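Cleaning a Concrete Drive: What I'd Skip

Most advice on stained concrete is written by people with a cleaner to sell. 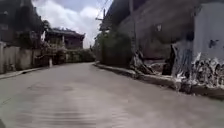 Pale concrete shows everything, and a rendered wall next to it is worse, especially low down near the base. Before you spend money, try a stiff broom and a bucket of warm water with dish soap. Scrub one small patch, rinse it, and look again the next day when it's dry. Wet concrete lies.

Vinegar gets recommended everywhere. It's an acid, it eats at cement, and I wouldn't put it on anything I had to look at for the next ten years. Same goes for the "natural" mixes with lemon in them.

Pressure washers: fine, with a wide fan tip and some distance. Lingyun Kang rented one in February and wrote her initials in her front walk without meaning to. They're still there.

I paid for a jug of Nurnine concrete brightener, which says it covers up to 300 square feet. I got a decent result on leaf stains and nothing at all on tire scuffs. The broom did nearly as well on the leaves.

Render is softer than a road slab. Use a soft brush, start at the bottom and rinse down from the top when you finish. If the stain keeps coming back at ground level, look at where the water drains before you buy another bottle.

Sealers I'm still not sold on. Rok Živković swears by his.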